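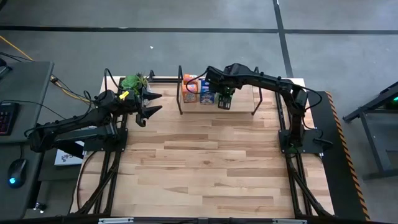

Two arms reaching toward the far side of a butcher-block top, with a shelf unit on its far edge. Left gripper open, right gripper over the shelf.

Workshop tips: setting up and keeping a two-arm bench

These notes cover benches with a small arm fixed at each side and a shared area between them. They were first written for the Killside workshop and later taken up at Sellthorpe, with small changes. They apply to arms light enough for one person to lift. Anything heavier needs a proper assessment by someone qualified to make it, and the maker's manual takes priority over this page in every case.

Revised 2024-04-18.

The top

Solid strip tops are pleasant to work on and easy to repair. They also move with the weather. Check the top with a long straightedge when the heating goes on in September and again when it goes off. A gap you can slide a bank card into means the top has cupped, and any saved position close to the surface should be treated as wrong until checked.

Oil finishes are acceptable if left to cure fully. Wax is not recommended. It transfers to finger pads and the grip becomes unpredictable, particularly on printed card. If a top has already been waxed, wipe it down with white spirit on a rag, leave it overnight with the window open, and lay the rag out flat outdoors to dry before binning it.

Do not use the strips in the top as a measuring grid. The joints look regular from a distance and are not. Mark reference points with a fine pencil cross and go over the cross with a hard pencil once it has been proved.

Mounting plates and rails

Each arm should sit on a flat metal plate, and the plate on a rail or directly on the frame of the bench. Screws into the wood alone will work loose. Bolts go in at the corners of the plate, done up in diagonal order, finger tight first and then to the figure given by the maker. Draw a line of paint pen across each bolt head and onto the plate. A broken line is a loose bolt, and it can be seen from a standing position.

Where a plate projects past the edge of the top, treat the projecting part as a hip hazard. Edge foam is cheap. Keep it clear of the bolts.

Rails collect sawdust and crumbs. Brush them out along their length with a dry paintbrush before sliding anything. No oil on the rails unless the manual asks for it, as oil and dust together make a paste that is tedious to remove.

If an arm has been moved along its rail by any amount, all saved positions for that arm are void. This includes the rest position. Lightfoot lost an afternoon to a rest position that was 7 mm too far forward, which was enough to put an elbow into a monitor stand.

Reach and overlap

Before placing anything on a new bench, move each arm slowly by hand or at the lowest speed through its whole reach and note where the elbow goes. The gripper gets all the attention and the elbow does most of the damage. On a bench with arms at the sides, a folded elbow will often swing out over the gap between the bench and the next piece of furniture. Nothing that stands taller than the bench belongs in that gap, and neither does a chair.

The zone both arms can reach needs a rule. The simplest is that one arm enters at a time and the other waits outside with its fingers pointing away. Some tasks need both in at once, such as steadying a shelf with one gripper while placing with the other. Those should be written out step by step and first run at low speed with one person on the stop button and no other duties.

Shelves and other targets

A small shelf standing on a bench will creep. Each light knock shifts it a little, and after a morning's work the last box goes down half off the board. Fix it with two clamps or with a batten screwed behind it. Double-sided tape is good for a day at most.

— Leave clear board beside every item to be placed. A finger's width each side is the least that works with wedge-shaped fingers, and more is better.
— Keep like items in line, front to back, and close against a side frame if there is one. A row with a fixed end stays straight.
— Turn printed faces forwards. It helps the person checking and it helps any software that reads labels.
— Check side frames that lean or slant. The clearance at the top is different from the clearance at the foot, and the gripper has to pass through both.
— Full boxes and empty boxes behave differently. If an empty carton is used for practice, put something in it to bring it to its proper weight.

Card cartons wear at the corners where they are gripped. Retire them when the corner has gone soft. The Rundside bench put its cartons through 525 picks before the first one split, though that was with rubber pads and a gentle closing force, and bare fingers will do worse.

Plants and other soft things

Plants, real or artificial, are useful practice objects and poor neighbours. Leaves catch in finger joints. If a plant has to share the bench, put it in a far corner, weight the base, and enter its position as a keep-out area with a margin beyond the widest leaf. Real plants are watered away from the bench and brought back when the saucer is empty. No open water on the bench at any time.

Cables

Most stoppages logged at Killside over the past year were cable faults, and most of those were at the wrist.

The wrist cable needs enough slack for the full turn of the wrist and no more. Too little and the plug is strained. Too much and the loop hangs forward and sweeps over whatever is on the shelf, where it can drag a light box out of line without touching the gripper at all. Set the length with the arm stretched to its furthest target, then secure the cable at the forearm with a soft hook-and-loop strap. Plastic ties pulled tight will cut into the sheath in time.

At the elbow, leave a loop to the outside of the bend. Run the arm from folded to straight and watch the loop through the whole movement. It should open and close without rubbing.

Spare length is coiled and tied up under the bench, clear of the plate. A coil left beside the plate will sooner or later be trapped beneath something.

Floor cables go behind the bench, never along the side where people stand. Where a cable has to cross bare floor, cover it with a ramp strip and not with a mat. A mat hides the cable and does nothing for the toe that finds it. Bright sheaths in yellow or orange are worth the small extra cost for anything that crosses open concrete.

Floor marking

Put a mat where the operator stands and run hazard tape along its outer edge. The tape marks the line for visitors. The operator is inside it and everyone else is outside it while the arms have power.

Clean concrete with a degreaser and let it dry fully before taping. Press the tape down with a wallpaper seam roller. Tape that has lifted at a corner should be cut back and patched the same day. On benches with braces sloping out from the legs or rails, bring the marking far enough out to take in the feet of the braces as well.

The desk beside the bench

Keyboard and mouse should be within reach of a seated person whose shoulders are outside the reach of the nearer arm. If the desk cannot be moved far enough, limit the arm in software and put a note of the limit on the desk. Move empty packaging out of the space between desk and bench. It gets kicked under the frame and ends up against a plug.

Drinks stay off the desk. A shelf by the door is a better place for them.

Tags

Fix a bright tag to the wrist of each arm, and make it a different colour from anything being handled. It shows at a glance which way the wrist is turned. Write the arm's letter on it, L or R as seen by the operator. Left and right must mean the same thing in the software, on the tag and in speech. Where two people face each other across a bench, the operator's left is the one that counts.

Start of work

1. Look at the paint lines on all bolts.
2. Brush the rails.
3. Press the stop button and confirm that both arms go dead. Release it.
4. Run both arms to rest.
5. Open and close each gripper once with nothing between the fingers.
6. Check the shelf against its pencil crosses.
7. Say aloud that the bench is live.

End of work

Both arms to rest, fingers open, power off at the wall. Fingers left closed on their pads overnight will mark them. Clear the near half of the top completely so the next person has somewhere to put a laptop or a toolbox without reaching between the arms.

Records

One line per session in the bench book: who, which task, any stop and its cause. Small matters count, including a nudged box or a warm motor. Védís Mikkelsen went through 108 pages of the Sellthorpe book when these notes were revised and found 11 entries reading only "stopped, restarted". Those entries were no help at all. Write what the arm was doing and where the cable was.

Corrections to the bolt section are welcome. The section on batteries has been taken out and will return when the Lightfoot bench has finished its changeover.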